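June, 5 am. Can't sleep so writing.

Still chewing on the Jidura offer. Said I'd answer by end of month and I've done nothing but make lists. Pros, cons, pros again. 14 years at Emgate and I know where every mug lives. Is that a reason to stay? Feels like one at this hour.

Funny how I tell everybody I'm up for a change, then one turns up and I want to hide under the doona. Scared of being the new one. Scared of being slow at it. Wrote that down and it looked smaller, wich was something.
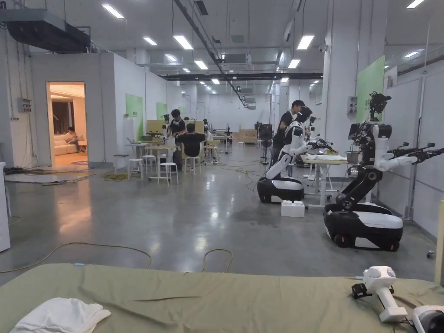 Mikkel Snorradóttir reckons I decided weeks ago and am just waiting for someone to give me permission. She told me so on the phone last night, quite cheerfully, and then asked what I'd regret more at 70. Didn't have an answer. Got a bit snippy with her. Must ring and say sorry.

Tried to picture it after. Me in 10 years, same desk, same bus, still saying maybe next year.
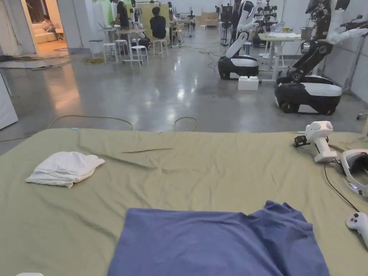 Didn't like it much. Not awful, just flat. And the other picture, the Jidura one, made my stomach flip but I was sort of leaning foward in it.

Prayed a bit. Mostly grumbled. No lightning bolt.

So, today: ring Mikkel. Read the contract properly, all of it. Walk before work if the rain holds off. Kettle's going, more tonight.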